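Unit 2: Surfaces in Daily Use

Chapter 5
The Wooden Tabletop

Chapter contents
Reading the grain
Light wood and the light in the room
What a finish does
Routine care
Keeping a surface record
Key terms
Before you begin

After completing this chapter, the student should be able to:
Describe the direction and character of the grain on a finished tabletop.
Tell the difference between a change of color in the wood and a change in the light falling on it.
Explain in plain words what a finish does and what it does not do.
Carry out the daily cleaning of a wooden table and enter it correctly in the surface record.

Introduction

The tabletop receives more wear than any other part of a table. Plates are set down on it, boxes are dragged across it, and elbows, cups, tools and papers rest on it for years. A person responsible for a dining room, a reading room or a workroom will spend more time on the care of tabletops than on the care of legs, rails and drawers together. For that reason the present unit begins with the top and leaves the frame of the table to the chapter that follows.

The furniture register kept by the Moulin training center lists 2,188 tables in service. They differ in age, size and use. Each has a page of its own in the register, and each page opens with a short written account of the top. Students in this course will learn to write such an account. It should be brief and in everyday words, and another person should be able to read it and go to the right table without further help.

Reading the grain

Grain is the pattern and direction of the fibers in wood. A tree lays down new wood each year, and the difference between early and late growth can often be seen as lighter and darker lines. When a log is sawed into boards, the saw passes through these layers at one angle or another, and the angle decides much of what appears on the face of the board. A cut made straight toward the center of the log tends to give narrow, nearly parallel lines. A cut made across the layers at a flatter angle gives wide curves, arches and bands.

The student should begin by finding the general direction of the lines and should name it in relation to the long side of the table. Only then should attention turn to smaller features, such as a streak darker than the wood beside it or a place where the lines draw close together. On pale wood these features can be quiet. Cream, beige and tan may lie next to one another with no sharp border, and a hurried reader will write "plain" where the surface is in fact full of movement. Figure 5.1 shows long, gently waving bands, with darker tan streaks curving through the middle and upper part of the wood and some tighter lines near the upper right.
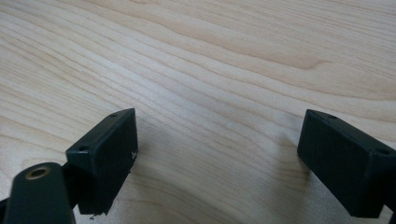
Imke Wunderlich argues that the eye should come second in this work. In her view a beginner ought to pass a clean, dry hand over the table before writing a word about it, first along the grain and then across it, and she holds that students who learn in this order make fewer mistakes about roughness later on.

The course follows her advice in part. The hand is a good judge of small changes in texture, and many raised fibers can be felt well before they can be seen. The hand cannot, however, report color or the direction of a fine line under a smooth finish. Students will therefore be asked to do both, and to record the two results on separate lines of the form. The entry for touch uses one of three words: smooth, uneven or rough. If the surface differs from place to place, the word is given for each place.

A word of caution is needed on the naming of species. Several woods are pale, and a pale wood can be made darker with stain. Some sheet materials also carry a printed pattern that follows real grain closely. A student who has only looked at the top of a table should write "light-colored wood" or "maple-like" and stop there. The name of a species is entered only when the supplier's papers give it. In the Trultness series of tables, for example, the papers are kept with the register page and should be consulted before any species is named.

Light wood and the light in the room

Pale tabletops answer strongly to their surroundings. Beside a window, one end of a table may look nearly white while the other keeps its warm tone. A person standing between the lamp and the table will lay a soft gray cast over part of it. None of these effects belongs to the wood, and none should be written down as a stain, a faded patch or a repair.

The test is simple. The observer moves to another side of the table and looks again. A bright area that moves with the observer is most likely a reflection. A gray area that leaves when the observer steps back was a shadow. What stays in the same place under a different light may be taken as a feature of the surface and entered in the record. Where doubt remains, the entry should say so. "Possible fading near the window end" is an acceptable entry and is preferred to a confident one that proves wrong.

Tables should be examined at the same time of day whenever the schedule allows. The Moulin center examines its tables at 9 a.m., before the rooms are in use. In May and the months after it, when the morning sun is strong, the blinds are lowered halfway for the examination and raised again when it is complete.

Fine grain calls for more patience than bold grain. The lines may be long, thin and close in tone to the wood between them, and they may be lost altogether under a strong overhead lamp. It helps to bring the eye lower and look along the surface. The student then chooses one line and follows it as far as it can be followed. Its path gives the direction of the grain, and that direction is also the one in which the cloth should travel during cleaning. When a top has been made from several boards joined edge to edge, the same step is repeated for each board, as neighboring boards do not always agree.
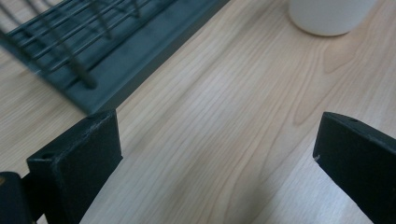 Figure 5.2 Light-colored wooden tabletop with long, fine grain lines.

What a finish does

Bare wood takes in water readily and gives it up again. As it does so it swells and shrinks, chiefly across the grain and very little along it. A finish slows this exchange. It also keeps dirt out of the fibers and gives the cloth something even to pass over.

Finishes used on tabletops fall into two broad groups. The first group sinks into the wood. Oils belong here, and a table finished with oil tends to keep a soft look and to need fresh oil from time to time. The second group forms a film on top of the wood. Varnish and lacquer belong here. A film usually gives stronger protection against spills, but once it has been broken, water may enter at the break and spread beneath it. Wax is often placed in a class by itself. It is easy to apply and easy to renew, and it gives only modest protection against heat and water.

No finish makes a table proof against every kind of harm. A hot dish may mark a surface that has resisted spills for years. Students should not promise the users of a room that a finished table can be treated without care.

Routine care

Daily cleaning is carried out with two cloths, one slightly damp and one dry. The damp cloth is wrung out until no water drips from it. It is passed along the grain from one end of the table to the other, and the dry cloth follows at once. Crumbs and grit are lifted off before the damp cloth is used. Grit that is pushed across a finish will scratch it.

Spills are blotted first and wiped afterward. The cloth is pressed down, lifted, turned to a clean side and pressed down again. Cleaning products are used only when the register page permits them. The Rakier cleaning sheet, printed at the end of this unit, lists the products approved for this course and the type of finish to which each applies.

Abrasive pads are not used on finished tabletops. If a mark does not yield to a damp cloth, it is left as it is and reported.

Keeping a surface record

The surface record is made up of a written account and a sketch. The sketch is drawn on the squared form, with each square standing for 300 millimeters of the table. An arrow shows the direction of the grain. Marks are placed on the sketch in pencil, and the same marks are listed beneath it with the word used for touch.

Entries are signed by the person who made the examination. A later reader who disagrees with an entry adds a new one below it and does not erase the first.

Key terms

Blot: to take up a liquid by pressing a cloth on it and lifting.
Film finish: a finish that forms a layer on top of the wood.
Grain: the pattern and direction of the fibers in wood.
Penetrating finish: a finish that sinks into the wood.
Streak: a narrow band of color that differs from the wood beside it.
Surface record: the written account and sketch kept for each table.

Before you begin

Choose a wooden table that you use often. Without touching it, write two sentences on the direction and color of its grain. Pass a clean, dry hand along the surface and then across it, and add one sentence on what you felt. Look at the same table again in the evening under a lamp, and note any part of your first account that you would now change. Bring both accounts to the first class meeting, along with a soft cotton cloth and a pencil.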